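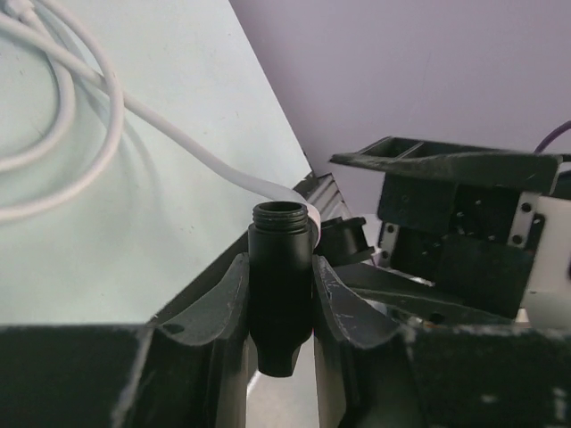 Winter Readiness in the Surnar District

Residents are asked to check their household emergency supplies before the end of October. Last winter the longest power outage in Surnar lasted 17 hours and affected 336 homes, most of them on the Plarik side of the river. Each household should keep a flashlight, spare batteries and drinking water for 4 days - more where infants live in the home. 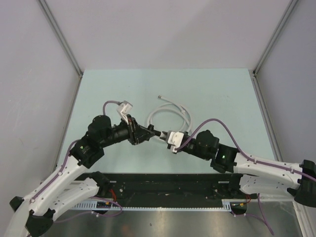 One Plarik resident wrote to ask that the outage line be staffed overnight as well, as calls placed after 10 p.m. went to a recording. The district office will reply in the next issue.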